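Visit to the Lockyer paper mill, October 2022

I wanted to see this mill for many years, and finally my colleague Lama Sfeir found out that they open the doors two times a year for visitors. The ticket is 20 dollars and includes a coffee and one sheet of paper that you make yourself. From the station at Stendolitz we took the small bus, and then it is a short walk along the river. Please wear good shoes, the path has a lot of mud.

Our guide was Adjoa Kpodo. She began in the yard, where the old cotton rags came in by cart in former times. Today they buy cotton fiber in bales. She let us touch it before and after the beating, and the difference is very big. Before, it is like wool from a pillow. After, it is like thin yogurt.

In the vat room it is loud and the floor is slippery, so we stayed behind a yellow line. Warrick Ruddock has worked at the vat for a long time, and he makes the movement with the mold so easily that I believed I could do it too. I could not. My sheet had a hole in one corner and a thick place in the middle. Lama's sheet was much better, and she reminded me of this on the whole way home.

After the drying loft we came to the part I liked most, the sorting and the small office work around it. Every sheet is held against the light and goes to one of three piles. The third pile goes back in the vat.
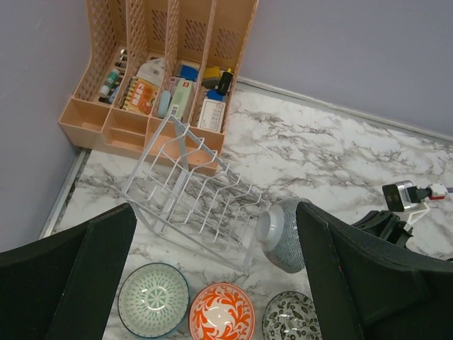

Desk organizer with a glue stick and an orange notepad.

The shop is next to the exit. A box with 100 sheets of the heavy drawing paper costs 329 dollars, and the same box with deckle edge is 399. This was too much for me, so I bought a small pad and two postcards. The paper takes ink very well, I tried it at home with my fountain pen and the lines stayed sharp. With a soft pencil it is a little too rough for my taste.

The toilets are only in the first building, and the café closes before the last tour is finished.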